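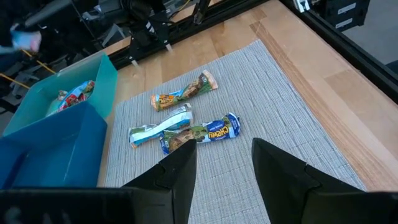

Snack wrappers on the mat at Faltlow's Stollgate workshop, with two sorting bins at left and the arms in position.

FOR IMMEDIATE RELEASE

Faltlow opens its wrapper-sorting collection to researchers

Reading time: 4 minutes
Print this page | E-mail this page

STOLLGATE, Monday, August 13, 2018 – Faltlow is very pleased to announce the first release of Gallardo, a collection of 2,343 recorded demonstrations in which people guide robot arms through the fiddly business of picking up, moving and sorting small household rubbish. The recordings are available to university groups and independent researchers starting today, and there is no charge for non-commercial work.

Every demonstration in Gallardo was made by a person driving the arms by hand controls at a table in our Stollgate workshop. The operator picks up the items on the table and puts each one in a bin, and the system records the joint positions, the opening of the grippers and the view from the wrist cameras as it goes. Those recordings become training examples for Tata, our learning system, which tries to work out from them what to do when it meets a table it hasn't seen before.

We started with granola bar wrappers and we're still fond of them! A wrapper is light, shiny and floppy, and it never sits the same way twice. It can be twisted, flattened, folded over on itself or turned so that the plain inner side faces up. A person picks one up without a second thought. An arm has to find an edge or a ridge it can close its fingers on, come down at a sensible angle, and hold on all the way to the bin.

"I've worked with blocks and cups for years, and blocks and cups are very patient with you," said Macarena Rivas, who leads the collection team. "Wrappers slide. They spring open when you let go. The first week I drove the arms I went home talking about crinkles at the supper table, and my family was very kind about it. But you can see the recordings get richer because of it. There's so much hand skill in them."

The collection was recorded by 11 operators. Some had driven arms before and some came to it fresh from other jobs in the building, and we kept both kinds of recording on purpose. Experienced operators tend to take one clean path. Newer ones hesitate, back off, try the other arm, nudge a wrapper closer and go in again, and Tata needs to see those recoveries as much as it needs to see the tidy runs. Of the full set, 734 demonstrations include at least one missed or dropped grasp followed by a second try, and these are labelled so that researchers can use them, leave them out or study them separately.

Severino Urquijo looked after how the table was laid out between recordings. His rule for operators was to drop the wrappers and leave them where they fell.

"People want to be helpful and line things up," Urquijo said. "I'd turn away for a minute and there would be a lovely neat row. So we'd scoop them up, scrunch them and let them go again. The mat stayed on the table, the bins moved about a bit, and the colours and sizes of the wrappers changed from session to session. I'm delighted with how much variety we ended up with on one tabletop."

Each recording in the release comes with a short written instruction, such as "put the wrappers in the bin," along with the start and end time of every grasp. Telmo Ortuño and Eusebio Cifuentes wrote the labels and then traded halves to check each other's work, a job that kept them busy for most of July. Where the two of them disagreed over when a grasp began, both times are kept in the file.

Researchers will also find a plain-language guide to how the sessions were run, the list of fields in each recording, and a small set of scripts for playing a demonstration back at different speeds. The guide has a section on known gaps. Most of the wrappers are from snack bars, so bags, foil trays and paper cups are thin on the ground, and all the recordings were made indoors at the one workshop. We would love to hear from groups who can help us widen things out.

Two further sets are in the works. The first will add wiping and clearing tasks at the same table, with the mat left in place. The second will look at handing an item from one arm to the other before it goes in the bin, which Telmo Robles has been practising at every spare moment and has become remarkably good at.

"There's a nice rhythm to it once you settle in," Robles said. "You stop thinking about the controls and start thinking about the wrapper. I hope that comes through in the data, and I'm really curious to see what other people's systems make of it."

Faltlow will hold 3 open afternoons at the Stollgate workshop for researchers who would like to try driving the arms and record a few demonstrations of their own. Places are limited by the number of stations, and visitors are asked to book ahead. If you have an unusual wrapper at home, please bring it along (empty and rinsed, if you would).

About Faltlow

Faltlow builds learning systems for robot arms that work on everyday tabletop tasks. The company is based in Stollgate, where its workshop, labelling room and offices share one floor.

Requests for access to Gallardo, interview requests and bookings for the open afternoons can be made through the Faltlow front desk, attention Macarena Rivas.

– 30 –

Print this page | E-mail this page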